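Forums > Perception > Calibration & Pose
Search this forum Go
Filed under: wrist camera, visual odometry, feature tracking

Wrist cam tracking dies when arm looks at the wall

Leandro Vidal
Running a monocular tracker off the wrist camera to refine the arm pose. Fine over the bench, residuals low, all good. Then the planner swings the wrist up past the table edge and the tracker just gives up. Feature count goes from 140 down to 4, sometimes less, and the pose estimate slides off sideways. Pure joint encoders don't do this so it's the vision side. Exposure is on auto, detector threshold is 16. Example of what the camera gets at the bad waypoint:

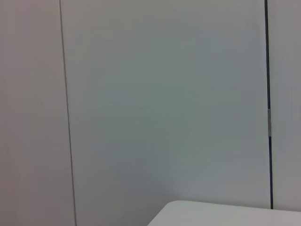 Wrist view at the bad waypoint, panels and one corner of the table

Tried dropping the threshold, got more points but they're junk, they jump every time. Is there a better detector for this or do I need to change teh whole approach? Calibration was redone 5/6/23 so I don't think its that.

Princess Javier
Not the detector. Matte pale wall, nothing to grab. Your only real corner-ish thing is that little metal fitting in the dark gap, plus the rounded end of the table, and a rounded end is a lousy corner. The seam and the gap give you lines but both run near vertical, so sliding along them costs you nothing. Table edge helps with that a bit.

What I'd do, in order:
— gate the vision update on feature count AND spread. Under 90 I inflate the covariance, under 16 I skip the update and run on the encoders
— lock exposure before the move. Auto hunts on blank surfaces
— put threshold back where it was, low threshold on a flat wall is tracking sensor noise
— if you need vision there for real, add line features. Seam, gap, table edge. More work

Or stick a couple of printed tags on the panels if whoever owns them lets you. Ugly but done in an afternoon.

Gerardo Ignacio
had same thing at Belmonte, we added a visibility cost in the planner so the wrist keeps the bench in view. worked ok, moves got slower. didnt try lines

Leandro Vidal
Gating did most of it, thanks Princess. No more sideways slide, it coasts on encoders and picks up again over the bench. Exposure lock is in too. Still a small jump when vision comes back, going to ramp the covarience down over a few updates and see. Tags are a no, I asked.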